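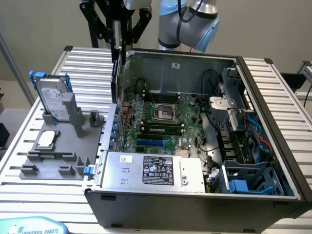
Old Desktops, Opened Up

27 January 2021
By Danylo Zinchenko

The Kobzar repair room in Prilthorpe took in 663 desktop towers over the past year, most of them from offices and schools that were replacing everything at once. Of those, 584 have been sorted. The rest are on the shelves by the back door and will be done by May.

This gallery covers one tower at the stage where the side panel is off and the main parts can be checked. Click through for the full set from Kuvitdale when it is up.

Tower on its side, panel removed. The CPU socket is empty, with its metal frame and lever still on the board. One green memory module is in its slot. Processors and memory are tested separately and go into labeled trays. Power supplies stay in the case until the board has been checked.

Same kind of work over the slatted aluminum table. The drive bays are on the right, with a white plastic caddy in the upper bay and red, yellow and blue cables running down that side. Drives are wiped before anything else leaves the room. Cables are kept if the connectors are clean.

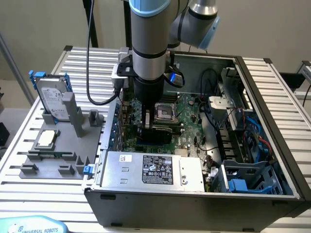 Honeylyn Layug wrote in to ask that people leave the memory in when they drop off a tower, even if they think it is bad. She tested 190 modules last spring that had come in loose in bags, and many had bent or dirty contacts. A module left in its slot is usually fine.

Drop-off is at the side entrance. Please tape any loose screws to the case.

Contact | © Kobzar | Back to top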